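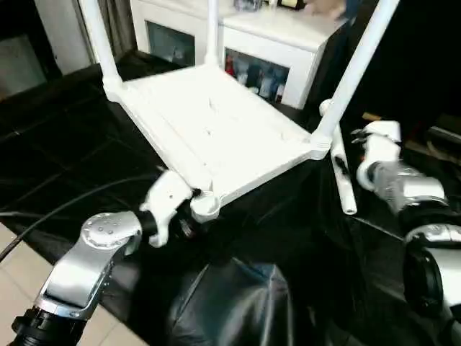
Thread on the old Lirnby Savings building, corner of Kurian Street. I lead the July walks past it and the same question keeps coming up: why does the portico have three columns and a bare base? Think of a plastic stool with three legs in place and an empty round socket at the near corner. The front of the bank reads the same way. Three shafts, and at the street corner a round stone seat with nothing on it.

The usual story is that a delivery wagon knocked the fourth column down. I have found no record of a wagon. The building ledger lists four bases, four capitals and three shafts. The fourth shaft was ordered, billed and struck out in a different ink.

The shafts are limestone, each in two drums, 16 feet overall. The quarry at Stetetti quoted 500 dollars per shaft delivered. The bank paid 400 for each of the three it received. The reason for the discount is not given.

The load on the open corner is carried by an iron beam hidden in the entablature. Stand under it and look up: there is a joint in the soffit 15 inches back from the face. The beam runs behind that joint and into the side wall. The joint is original, going by the mortar, so the corner was built to stand without its column.

The capital for the missing shaft was carved. It sat in the yard behind the Dodance Hotel for years as a planter and is now inside the lobby, left of the stairs. Same leaf pattern as the other three, less weathering. The hotel lets people in to look if you ask at the desk.

A correction to my post of 19th February: I said the side windows on Kurian Street were later. They are not. The sills course through with the base molding and the stone is from the same bed. Only the sashes were replaced.

The vault door is still there, behind the shoe store counter. The lock is gone and the frame has been painted green at least twice. You can see the hinge side from the sidewalk when the blinds are up.

Still looking for: any street photograph of the corner before the awning went in, and the second volume of the ledger — the first stops mid-page at the roofing account. Scans are fine. Replies are open.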